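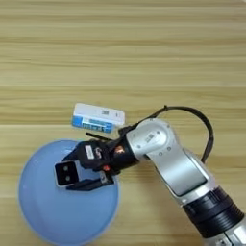 Selon Alper Eren, un touriste qui achète un pass de ville n'achète pas des musées, il achète le droit de ne plus sortir son portefeuille, et tout calcul de rentabilité passe donc à côté du sujet. La remarque m'a été faite par écrit après la séance précédente. Je la reprends en ouverture parce qu'elle est bonne et que je n'en crois que la moitié.

Tourisme urbain : offre, prix, discours
Séance 4 – Le pass touristique
Version du 29/09/2022

1. Ce que le pass promet

Le cas suivi est celui de Jaten, ville portuaire de taille moyenne, et de son pass Grirnard. Prix public : 27 euros, valable pour la journée. La brochure parle d'accès « illimité » à la ville. Le mot mérite qu'on s'y arrête. Les rues, les quais, les marchés et le belvédère sont déjà ouverts à tous sans rien payer, et la brochure les compte pourtant dans sa double page « avec votre pass ». On trouve le procédé un peu partout. Relisez les brochures que vous avez apportées et barrez ce qui est gratuit pour n'importe quel passant : il reste en général assez peu.

À Jaten, il reste ceci :
– le musée Cavier (collections maritimes) ;
– la tour du phare ;
– la maison des armateurs ;
– la chapelle haute, avec son trésor ;
– une remise sur la promenade en bateau de la compagnie Yaman.

Les quatre premiers sites sont au même tarif, six euros l'entrée. Faites l'addition. Le visiteur qui les voit tous dans la journée dépense moins au guichet qu'avec le pass. Seul le bateau peut faire pencher la balance, et la remise ne vaut pas pour les départs du soir, les plus demandés en juillet. La condition figure au dos, en petit.

2. L'argument du temps

Deuxième promesse, le coupe-file. Il n'a de valeur que s'il y a une file. L'office publie des photos d'attente devant le musée Cavier, prises en juillet, un jour de pluie si l'on en juge par les parapluies. Hors saison, on entre directement. Un avantage qui existe quelques semaines est donc vendu toute l'année au même prix.

Il faut aussi compter les trajets. Le phare est au bout de la jetée, la chapelle en haut de la vieille ville, et le bus entre les deux n'est pas compris. Quiconque a fait la montée à pied en été sait que le programme « Jaten en un jour » de la brochure a été écrit sur une carte sans relief. On peut y arriver en courant, mais je doute qu'on regarde grand-chose.

3. Ce que disent les enquêtes, et ce qu'elles ne disent pas

L'étude distribuée en cours repose sur 100 détenteurs du pass interrogés à la sortie des sites. Elle conclut à une satisfaction élevée. Trois réserves avant de la citer dans un dossier :

a) On interroge des gens qui ont payé, le jour même où ils ont payé. Peu de visiteurs aiment déclarer à un inconnu qu'ils ont fait une mauvaise affaire.
b) Ceux qui ont renoncé après la première visite ne sortent d'aucun des sites suivants. L'enquête les voit donc moins que les autres.
c) La question posée était « Recommanderiez-vous Jaten ? ». On recommande une ville pour son port ou son poisson grillé. Le pass n'y est peut-être pour rien.

L'étude n'est pas malhonnête pour autant. Elle répond à une autre question que celle du titre.

4. Retour sur l'objection

Reste l'idée du portefeuille fermé. Elle a pour elle un mécanisme connu : une dépense faite en une fois se fait oublier, des dépenses répétées agacent. Une famille qui arrive au phare avec ses billets déjà en poche discute moins au pied de l'escalier. Je veux bien que cette tranquillité ait un prix.

Ce que je conteste, c'est qu'on s'en serve pour déclarer le calcul hors sujet. L'office, lui, calcule. Il reverse aux sites une somme par entrée effectivement scannée – le contrat est en annexe – et garde le reste. Autrement dit, chaque visite à laquelle le porteur renonce améliore le résultat du Grirnard. Il y a là un intérêt à vendre un programme trop chargé, et je n'ai vu aucun document interne qui l'examine. Je n'accuse personne d'y avoir pensé. Je note que personne n'a de raison de le corriger.

Le musée Cavier est dans une position inconfortable : le pass lui amène des visiteurs, mais pressés, qui sautent la boutique et l'étage des maquettes. La compagnie Yaman s'en sort mieux, puisqu'elle consent une remise sur des départs qui partaient à moitié vides.

5. Pour la prochaine fois

Choisir un pass d'une autre ville et reprendre la grille : ce qui est réellement payant, les exclusions, les trajets, le mode de reversement s'il est public. S'il ne l'est pas, l'écrire. Deux pages, sources en note. Les captures de brochures ne tiennent pas lieu de source pour les tarifs, allez voir les grilles affichées par les sites eux-mêmes.

À lire avant la séance : l'annexe contractuelle, surtout la clause sur les entrées non scannées.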